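Allotments at Trerdale: your questions answered

Nov 13, 2023
By the Lutik Allotment Society

Print this page | E-mail this page

How do I get a plot?

Fill in the form at the Brosusgate office or ask for one by post. Your name goes on the list on the day we get it. Plots are offered in list order, and you have 14 days to reply.

Who can apply?

Anyone aged 18 or over who lives in Trerdale or Brosusgate. We allow one plot per household. 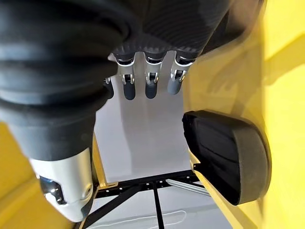 If you move out of the area you may keep your plot until the end of the rent year.

What does it cost?

A half plot is £80 a year. Rent is due in February and covers water. Keys need a deposit of £8, paid back when you return them.

Can I put up a shed?

Yes, one per plot. Write to us first with the size and where you want it to stand. Greenhouses follow the same rule. 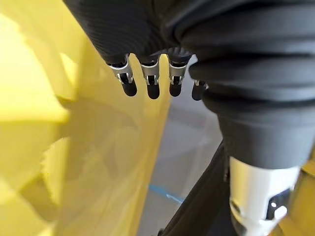
Reading time: 2 minutes

Sheds must not block a path or shade the next plot. Concrete bases are not allowed.

Are bonfires allowed?

Only from November to the end of February, and only for dry plant waste. Do not leave a fire alight when you go home.

Can I keep hens?

Yes, on the Ekwueme field only. Cockerels are not allowed on any site. Hens must be shut in at night. 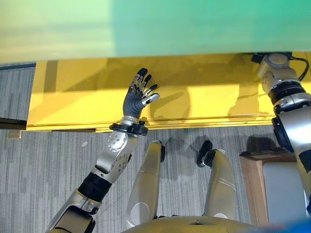

What if I can't look after my plot?

Tell us early. We can hold a plot for one season if you are ill, or move you to a smaller one. If a plot is left untended we send a letter, then a notice to quit.

Contact the Brosusgate office | © Lutik Allotment Society | Back to top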